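How does a chapter book get made?

A chapter book is a long story split into short parts. Most begin as a draft, the first full version of the text.

Thulani Msimang writes the Emau stories, set in a town called Sullby. Each draft is 383 pages of large type. An editor, Wian Potgieter, reads it and marks the parts that are unclear or too slow. The second draft is shorter.

Next comes the copy edit. A copy editor checks spelling, commas and facts - if a dragon is grey in chapter 2, it must not be green in chapter 66 unless the story says why.

The pages are then laid out. The publisher, Grumeck, prints 3,000 copies at first. Large sheets are folded into sections, and the sections are glued or sewn along one edge. This edge is called the spine.

Finally, the books go to shops and libraries. Each one has a number on the back, the ISBN, used to order it.
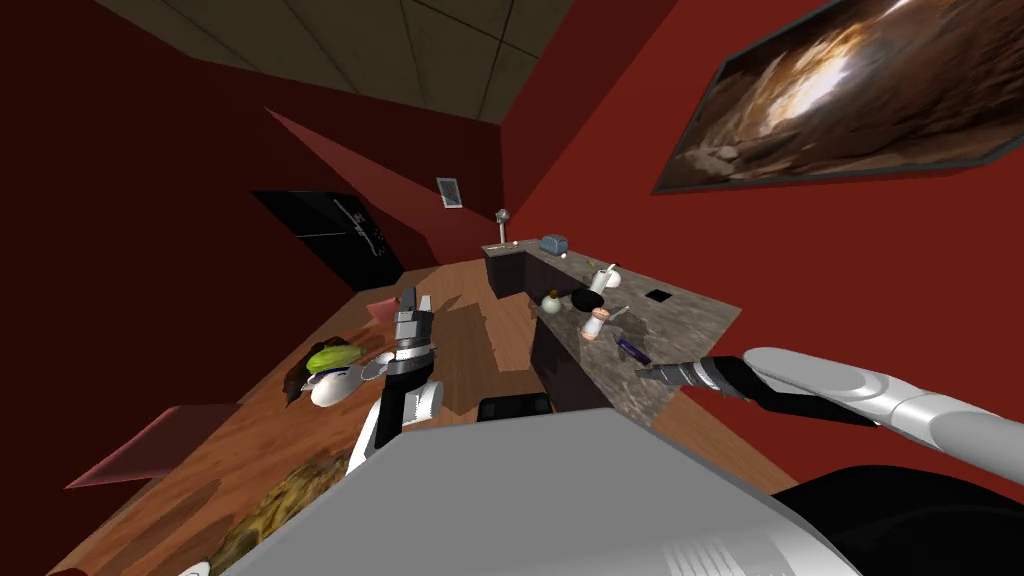
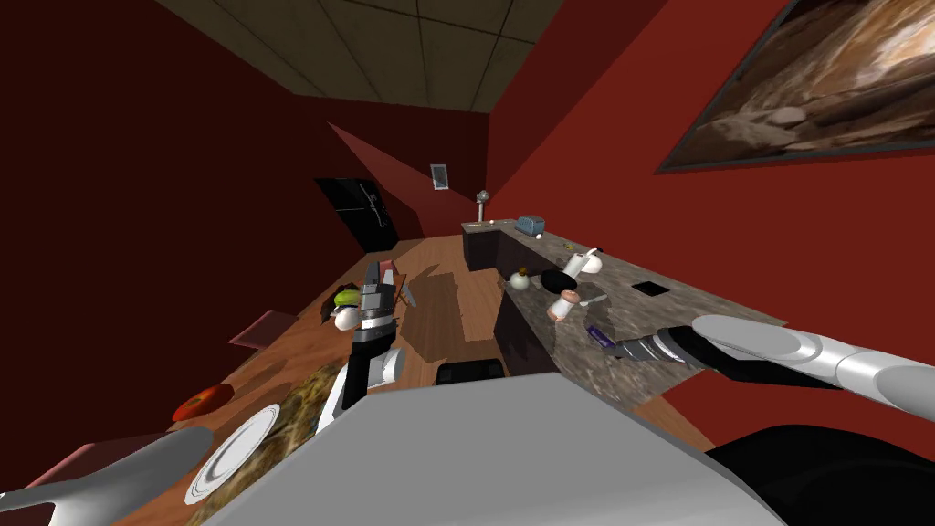 Computer-made pictures of indoor places.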